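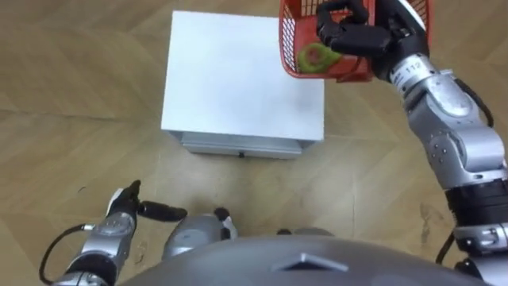 White cabinet, parquet floor.

Zuzana Kollár
November 2, 2018

Moved to Grenell in October. Rent went up 50 a month at the old place, so I left.

The bus into town takes 4 stops. I get a seat most mornings.

Heat comes on at six and bangs for a while. I sleep through it now.

Still looking for a decent bakery. Kopecký closes at two.

2 comments · 4 shares

Marta: Try Skerus, by the post office.
Dan B.: Kopecký opens early, go before work.

Contact | © 2018 Cikia | Back to top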